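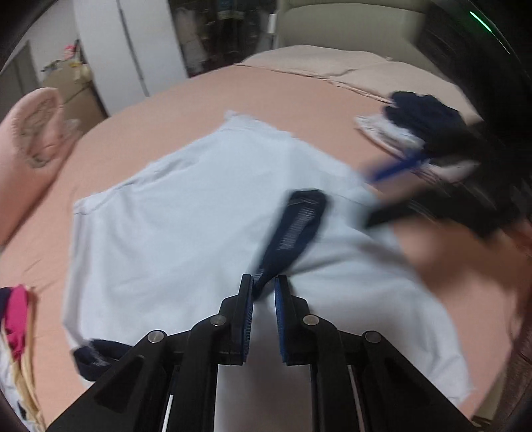

The owner of Allimska, a small laundry and folding service, does all her sorting on a bed. "Tables are too narrow!" she says, laughing. "On a bed you can open a big white piece right out and see every crease."

Socks are her favorite part, the dark ones most of all. "Navy on white, you just can't lose it. I used to spend 15 minutes hunting for a match, and now it takes me 2."

She learned to fold from her grandmother and still starts at the seams. What about the socks that never find a partner? "They go in a drawer for 3 months," she says. "I love that drawer. Last October I got four pairs out of it in one evening!"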